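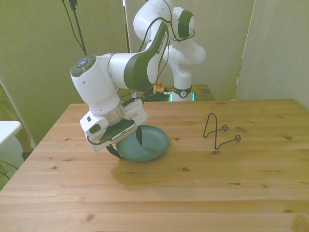 4 Apr 2024. Went over the draft handling rules for the plate-to-stand task before the Misel review. Rule 1 (one object and one fixture in the work area, nothing else) stands as written. Today's layout follows it: teal plate under the gripper, black wire stand to the right with nothing on it, rest of the planks clear. Rule 2 covers grasp style. We want a rim grasp with one finger inside the dish and one outside, and the wording still says "grip the edge", which two people read two ways last week. Changed to "one finger either side of the rim, tips clear of the inner surface". Fiorella Messina to check it against the Brernis copy.

Rule 3, stop button. Must sit on a fixed spot within reach of the operator and never under a cable. The yellow unit on the back table shares that space with a lot of black cable. Draft now says 20 cm clear on all sides, and the operator touches the button before enabling either arm. Touching it is quick and nobody has to remember where it is under stress.

Rule 4, cables on the arm. Loops are allowed between upper links and wrist if they stay slack through the full wrist turn. Check by hand at low speed, once per session and again after any tool change.

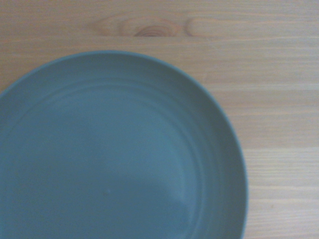 2 min read

Wrist view check. The old sheet asked for "a clear view of the object", which can't be passed or failed. Replaced with two items: part of the rim in view, and table visible outside it on at least two sides. The view over the blue-teal plate meets both, with wood along the top and down the right. The image is on the soft side, grain and grooves a bit blurred, so I am leaving any focus limit out until Azevedo sends the lens figures.

There is a tiny pale blue dot with a darker smudge on the flat part of the plate, well inside the rings. Can't tell from the image if it is dirt, a chip or glare. New line for the sheet: log any mark on the object before the run, do not clean or swap mid-set. A swapped plate gets a new object number. Wirka had the same problem in September and lost track of which plate was which by run 458.
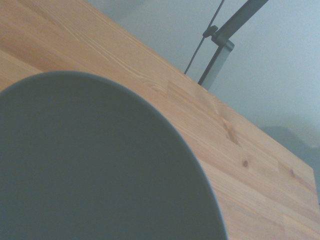 Manipulation Safety and Methods Group

Open item — table edge. From this angle the far edge of the table is in view, with a dark metal bracket standing at it and a thin cable coming down close by. Current rule gives a keep-out zone for people and none for fixtures. Proposed: any bracket or clamp at the table edge goes into the collision model with a 4 cm margin, cables included, and the model is rechecked whenever a fixture moves. Manouchehr Nazari thinks the margin is too small for a hanging cable. He may be right. Will measure the sway at full arm speed before we fix a number.

To do: reissue sheet 726 with the new wording, withdraw the old printouts from both benches, get initials from everyone who runs the arms. Rule 3 takes effect straight away, the others after the Misel review.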